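Section 4: Using Plandura Penetrating Oil and Dry Wax on Outdoor Metalwork
Nele Groen, September
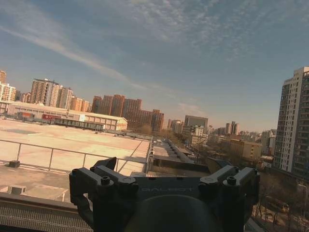
Read sections 1 to 3 first if you have not used the Plandura kit before. The steps below cover gates, hinges, padlocks, sliding bolts and garden tools. They do not cover bicycle chains (see section 6) or anything that touches food.

The kit holds two products. The thin oil, refill no. 2677, frees parts that have seized. The dry wax, refill no. 3785, goes on afterwards and keeps the damp out. Don't mix them in the same bottle.

4.1 Freeing a stuck hinge or bolt

1. Brush off loose rust and old paint with the wire brush.
2. Wipe the part with a dry rag.
3. Fit the long nozzle and put three or four drops on the joint, at the top edge.
4. Leave it for 19 minutes. A badly seized hinge can be left overnight.
5. Work the part back and forth by hand. If it will not move, repeat steps 3 and 4.
6. Wipe off all the oil you can reach.

Caution: Do not hit a cast iron hinge with a hammer. Older Kestcombe pattern hinges are brittle at the pin and will crack.

Caution: Keep the oil off rubber seals and painted wood. It softens some paints.

4.2 Padlocks

Use one drop in the keyway and one where each leg of the shackle enters the body. Turn the key several times, wiping it each time, until it comes out clean. Leave the wax off the keyway - it clogs the pins. Coppens locks with a sliding cover need a drop on the cover as well.

4.3 Applying the wax

1. Check that the metal is free of oil. Wax will not stick to an oily surface.
2. Shake the bottle until the wax looks even.
3. Spread a thin coat with the foam pad.
4. Let it dry for 57 minutes before you close the gate or put the tool away.
5. Buff with a clean cloth. Add a second coat on hinges that face the weather.

Note: Below 5 degrees the wax turns stiff. Stand the closed bottle in warm tap water for a few minutes. Never heat it on a stove or with a blowlamp.

4.4 Clearing up

Oily rags can catch fire on their own if left in a heap. Spread them flat outdoors to dry, then put them in a lidded metal tin. The Sellard nozzle should be rinsed with white spirit and capped.

For squeaks that come back within a week, go to section 5, Worn pins and bushes.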